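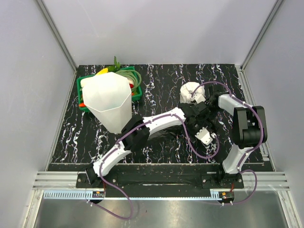

How to store vegetables so they last the week

Most vegetables that end up in the compost bin were fine when they came home. They were left in the wrong place, or put away damp, or forgotten at the bottom of a drawer. The steps below take half an hour after the weekly shop and cover the vegetables that most households buy.

What you need

- two or three shallow baskets or crates with gaps in the sides
- a couple of clean tea towels, or kitchen paper
- paper bags
- a lidded box for salad leaves
- a jar or tall glass for herbs
- a fridge thermometer (the cheap dial kind is good enough)

Step 1: Check the fridge first

Put the thermometer in the vegetable drawer overnight and read it in the morning. You want it between 3 and 5 degrees. Our old Lillico fridge ran at 8 in the drawer for years while the display on the door said 4, and lettuce never lasted past the third day. Turning the dial up one notch fixed it.

If things freeze against the back wall, the setting is too cold, or the drawer is so full that air can't get round. Take a few things out before you touch the dial.

Step 2: Sort before you put anything away

Empty all the bags on to the worktop and make three groups.

Fridge: leafy greens, broccoli, cauliflower, carrots, beetroot, celery, leeks, spring onions, green beans, peas.

Cool and dark: potatoes, onions, garlic, winter squash.

Room temperature: tomatoes, and peppers if you will use them within a couple of days. Peppers can go in the fridge for longer keeping. Cucumbers and aubergines don't like real cold, so keep them at the front of a fridge shelf and eat them early in the week.

Pull out anything bruised or split and plan to cook it that evening. One soft potato will spoil the ones touching it.

Step 3: Take the tops off roots

Cut the leaves from carrots, beetroot and radishes, leaving a centimetre of stalk. The leaves go on drawing water out of the root after picking. Beetroot leaves can be cooked like spinach, and carrot tops can go in stock.

Don't wash the roots yet. Brush off loose soil and put them in a bag in the drawer with a sheet of kitchen paper.

Step 4: Wash and dry the salad

Salad leaves are the exception to the no-washing rule, as long as you dry them properly. Wash in a bowl of cold water, lift the leaves out and leave the grit behind. Spin them, then spread them on a tea towel for ten minutes.

Line the box with kitchen paper, put the leaves in loosely, lay another sheet on top and close the lid. Change the paper when it feels wet – every second day is usual.

Step 5: Stand herbs in water

Trim the ends of parsley, coriander and mint and stand them in a jar with 3 cm of water. Cover the tops with a loose bag and keep the jar in the fridge door. Basil goes black in the cold, so leave that on the worktop out of direct sun.

Celery that has gone limp can be treated the same way. Cut a slice off the base and stand it in cold water for an hour or two.

Step 6: Keep potatoes and onions apart

Potatoes want darkness and some air. A paper bag with the top folded over works, and so does a lined basket in a cupboard away from the oven. Green patches mean they have had too much light. Throw away any that are badly green or taste bitter.

Onions and garlic need it drier. Put them in an open basket on a different shelf. Stored next to potatoes, both go off sooner.

Step 7: Label what you cut

Half a cabbage or a cut squash should be wrapped tightly across the cut face and marked with the date. I use masking tape and a pencil. Aim to finish cut vegetables within three days.

If you have more than you can eat

Blanch and freeze green beans, broccoli and peas. Boil a large pan of water, drop in no more than 160 g at a time, give it two minutes (three for broccoli), then move it straight to iced water. Drain, dry on a towel, freeze flat on a tray and bag up once hard.

Tomatoes can be frozen whole, and the skins slip off under the tap afterwards. Cucumber, lettuce and radishes do not freeze well.

In August, when the courgettes come all at once, grate them, squeeze out the water in a cloth and freeze in portions for soup or fritters.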